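Vomico folding cell, Kellville - post-fault inspection, April
Inspector: Uliana Pylypenko

1. Emergency stop, both arms: PASS.
2. Wrist cables, strain relief: PASS. Loop on the right arm has free play - re-tie at next service.
3. Floor cables behind table: FAIL. Not in trunking. Trip hazard on the reset side.
4. Gripper release after stop: FAIL. Fingers stayed shut on the garment in 7 of 84 cycles. Arm restarted with cloth still held.
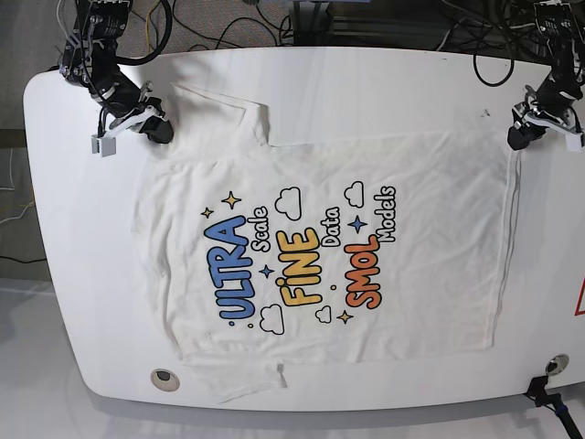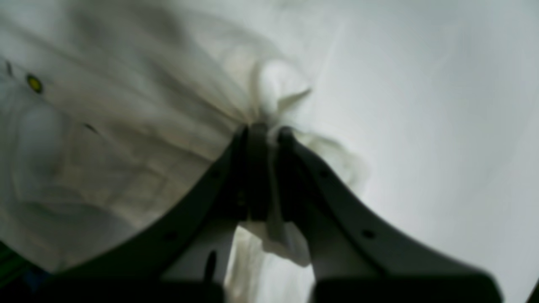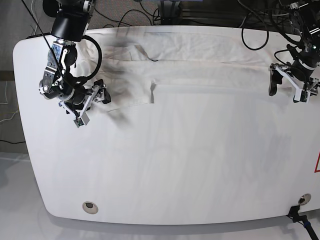

Garment handling, overhead and wrist views. White garment in all three; gripper closed on fabric in the second.

5. Fault log: code 215 raised on each failed release. Cleared by operator without a report. Not acceptable.
6. Warning triangle on table: PASS.
7. Finger pads: worn on one side, replace. Panasiuk to supply.
8. Restart interlock: OPEN. Illa controller must confirm fingers open before any arm move.

Cell stays at reduced speed until items 3, 4 and 8 are closed.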